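Drastona Tabletop Set: README

Version with the August additions. Last edited 15th March by Zarmeena Siddiqui.

What this is

Drastona is a collection of short recordings of small household objects being moved, turned and put away on a table. It covers boxes, tubs, lids, jars and blocks. There are 145 recordings in total, 70 made in Bavunham and the rest in Virnton.

Objects

Each object has a plain name in objects.txt, such as "small jar" or "pale box". We kept the names short on purpose. If two objects look alike they get a letter at the end, so "pale box a" and "pale box b" are different items. Please don't merge them. They differ in size and in how their corners are shaped.

Objects were left as they came. Labels were not peeled off and dents were not fixed. A few lids no longer fit their tubs, and those are listed under "mismatched" in the same file.

Tables

Both sites worked on tabletops. The table name is given in the second column of sessions.csv. Light-colored objects on a white table can be hard to outline, especially along the bottom edge where the shadow is thin. If you are training anything on outlines, look at those by eye first. The Phùng subset has the largest share of pale objects and needs the most checking.

Folders

recordings/ has one folder per session
stills/ has single pictures from the recordings
notes/ has the session notes, typed up as written
objects.txt and sessions.csv are at the top level

Known problems

10 sessions have no notes. The recordings are fine.
The word "block" was used in Virnton for anything with flat sides, including some boxes. Bavunham used "box" for the same things. This has not been cleaned up.
Objects that run past the top of the picture are still marked as present. There is no separate mark for partly visible.

Changes

The August additions brought in 50 recordings, mostly boxes and tubs. Object names from before that did not change.

Send corrections to Zarmeena with the session name and the object name as they appear in the files.

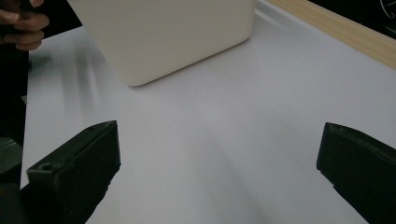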